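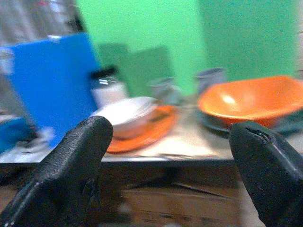
April, Totside bench, started writing at 4:15 pm

OK, house rules again. I said I'd get the Totside sheet rewritten before the new people start running arms on their own, and I've been putting it off for two weeks by fiddling with gripper offsets, so today I sat down with the old sheet, a pen and a cup of terrible coffee and went line by line. Notes below are for me and for whoever has the bench after me. Argue in the margins please!

State of things first. Motuvero has 2419 table-task recordings in it as of this morning and 1658 of those are marked usable. I went through the reject reasons to see which of our rules were being broken and which were just badly written, and it's mostly the second kind. The biggest pile is "setup not as listed." That's a person following a list that made sense to whoever wrote it (me) and to no one else. So a lot of what follows is me fixing my own sentences.

Setup list for the dishes task

Old wording: "Place dishes in standard arrangement." There isn't one! There was a standard arrangement in my head last fall. New wording says what goes on what: the white bowl on the orange plate, the orange bowl on the dark plate, gray cups standing behind. Blue board upright on the left. I also took out the word "approximately" everywhere it showed up. If a position matters, put tape down. If it doesn't matter, say it's free, and then people can move it and stop worrying.

I went back and forth on whether the cloth counts as part of the setup. Decided yes. Anything the gripper can reach is part of the setup and goes on the list, even if no task touches it. Somebody will want to know later whether it was supposed to be there, and "I think it's always been there" isn't much of an answer.

Side note to self: decide what to call the colors. The plate under the orange bowl has been written down as black, charcoal, slate and "greenish" in the log, and searching for it is a mess. Dark plate. It's the dark plate now.

Who is driving and who is watching

This one I care about the most. Old sheet said "2 people recommended." Recommended is a mushy word and I watched it get mushier every month. New sheet: 2 people whenever the arms are powered and anyone might step inside the line. One drives, one has the stop. The one with the stop doesn't also do the logging, doesn't reset the table and doesn't answer messages on their phone (me, guilty, last month, and I got called out for it, fairly).

Alone is fine for playback review, log cleanup, mounting stuff with power off. I wrote that in on purpose. If the rule only ever says no, people quit reading it, and then they guess.

Also new: the driver says out loud "arms live" before enabling and waits for "clear" back. It felt silly the first few times. By now I do it without thinking, and I caught myself saying it to the microwave.

Resets

The reset between takes is where we get sloppy, and I include myself. You've got a rhythm going, the bowl needs to move back a hand's width, and reaching in takes a second. The old sheet said "disable arms before reaching in" and left out what counts as disabled. Pausing the Joltusano controller isn't disabling! It holds position and it'll pick right back up when the driver bumps the pedal. So the new line reads: stop pressed, light checked, hand visible to the driver, then reach. On the way out, step behind the line first, then release. I tested how much that costs us and over a whole session it came to nearly 40 minutes less recording. Yes, that's a lot. I'd still pay it. I'd also like to get it down by having everything for the reset on our side of the table, so you aren't walking around the far end to fetch a cup.

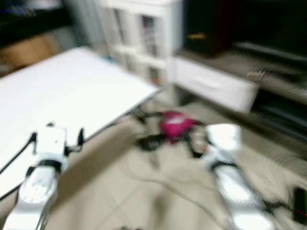 Floor and cables took me the longest, and I ended up writing that section three times. The first draft said "keep the floor clear," and that's a wish. We've got cables on the floor in there and we're going to keep having cables on the floor as long as gear gets moved for every new task. So what's the real rule? I landed on this:

Any cable that crosses where the base travels gets a cover or gets rerouted before power goes on. 
Cables that don't cross the travel area can lie there, but pulled to one side and not looped around furniture legs. 
Cables on the arms get checked by hand through the full reach, slowly, once per session, by the person who's driving. You're feeling for tugging. If it tugs at the far end of the reach, re-dress it, don't just promise to avoid that corner.
Loose things on the floor get picked up. If you don't know what it is, pick it up anyway and put it on the shelf.

The third one is the one that gets skipped. It's dull and it comes back fine nine times out of ten, so you start trusting it. I put it before the camera check on the sheet, so you can't get to the fun part without it.

Base motion: the old limit was written as a percent of max, and that meant nothing once we changed the config. It's now a named profile in Motuvero, "indoor slow," and the sheet just says use that profile. If someone needs faster, they write why in the log and get a second set of initials. I thought about banning it outright, but there are tasks that need it and I'd like those to be in the open.

Arms up or arms down when the base moves? We never wrote this down, and everyone does it differently. I prefer both arms tucked in front where the driver can see both grippers the whole time. The other camp says low and back, less to swing around. I don't have a good argument against that except that I hate not seeing the gripper. Left this one blank with both versions penciled in. Needs an hour of trying it with people who disagree with me.

What goes in the log

Trimmed it a lot. We were asking for eleven fields and getting three filled in. Now: driver, watcher, setup list version, anything that touched anything it shouldn't have. That last field has to be filled in, even with "none." I want contact with the table edge written down too, even a soft kiss that moved nothing. We've been treating those as not worth typing, and then when a fingertip starts to look worn I've got no idea when it began.

Speaking of which, fingertips. Add to the start-of-session check: look at both pads on each gripper, run a thumb over the tip, note any crease or split or lifted edge. A crease isn't a reason to stop. A crease you can get a fingernail under is. I tried to come up with something more scientific than a fingernail and gave up (a feeler gauge would be lovely, and it would be lost in a day).

And the rejects. I'd like the reject button to ask for one reason from a short menu and then a free text box, in that order. Right now it's only the text box, and I spent most of this morning sorting "oops," "bad," "redo" and one that just said "cup." Will ask the Motuvero folks, they've been good about small requests.

Visitors

Peixoto wants to bring a group by later this month, so I looked at what the sheet says about visitors, and it says nothing at all! Quick draft: visitors stand behind the line, the watcher's job becomes watching the visitors too, and if the group is more than a handful we add a second watcher. No driving by visitors. I know it's the thing everybody wants to do. We can set up playback and let them click around in that. I'd also like a minute at the door where someone says what's going to move and how far, before anything does. People are way more relaxed once they've seen the reach once with nobody near it.

On borrowing from the published standards: I reread the copy in the binder and our sheet isn't trying to replace it. Most of what's in there assumes a fixed cell with a fence, and we've got a thing that drives around furniture. What I took from it is the habit of writing down the hazard first and the rule second. It's a much better order. Half of my old rules had no hazard I could name, so I crossed them out. The "no drinks" one stays, obviously. (Coffee was on the desk, outside the line, before anyone asks.)

Still open:
arms up or down for base moves, see above
where the spare stop lives when it's charging
do we re-tape the table or is the old tape good for another month
whether "setup list version" should be a number or just the month. I say month, simpler
print the sheet bigger, I can't read it from the driver's spot

Draft is taped inside the cabinet door. Write on it in red so I can tell it from mine. Going to do the cable check now and then one short run with the new reset wording, and I'll add how it went under this before I leave.

6:40 pm. Did the run. "Hand visible to the driver" is ambiguous if you're left-handed and standing at the window end, so changed it to "both hands." Fingertip check done on both grippers, written in the log. Need more tape.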